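Home Journal Archive About Contact

20 March 2023
By Sobia Rana

On keeping a small household budget

This journal has for some years recorded the management of a modest household in Skovatley. The present entry concerns the annual review of spending, which is carried out each March before the new council tax bill falls due.

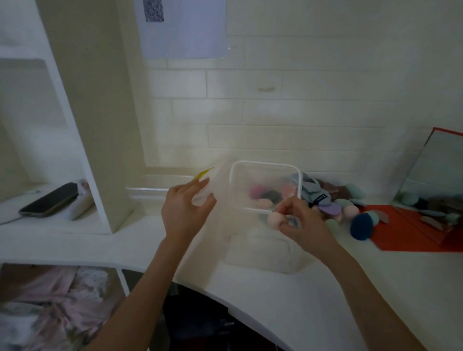 The review begins with the bank statements. Each payment is placed under one of 5 headings, and any sum that cannot be explained is queried with the bank. The heading for personal goods has been the hardest to control, as it gathers many small purchases. Makeup puffs are a fair case: kept together in a clear plastic box, with the pink and the dark gray in plain sight, they are less likely to be bought twice. Household energy came to 637 pounds for the winter quarter - higher than planned.

It was accordingly decided to set a fixed monthly limit for personal goods and to carry any balance forward.

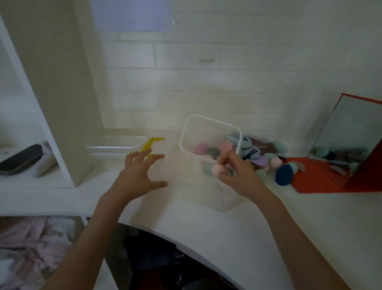 Reserves

The reserve stands at 2,000 pounds and is held in a separate account. Withdrawals are permitted for urgent repairs only. One was made this year, when 283 pounds was paid to Bernance for work on the boiler.

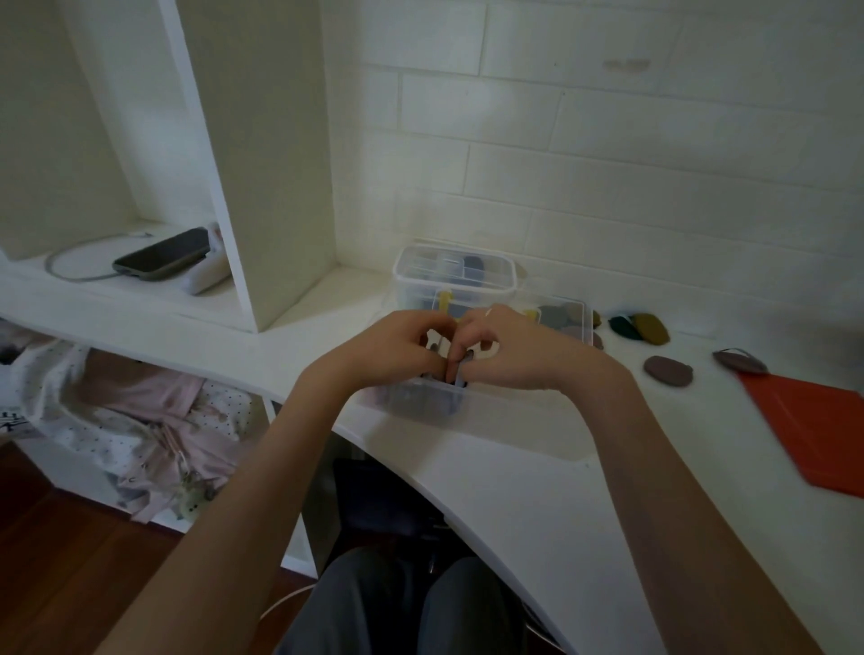 Insurance

The contents policy with Wernano has been renewed on the same terms. My neighbour, Babar Baloch, moved his own policy to Bautista and reports a lower premium, but with a larger excess. Readers considering such a change are advised to compare both figures.

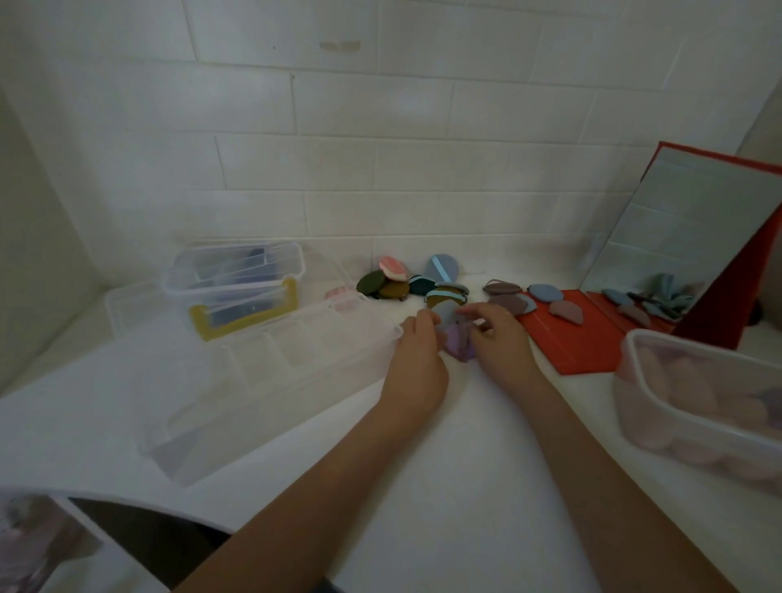 The excess should also be weighed against the reserve, so that a claim can be met without borrowing. The travel policy remains under review and will be treated in a separate entry.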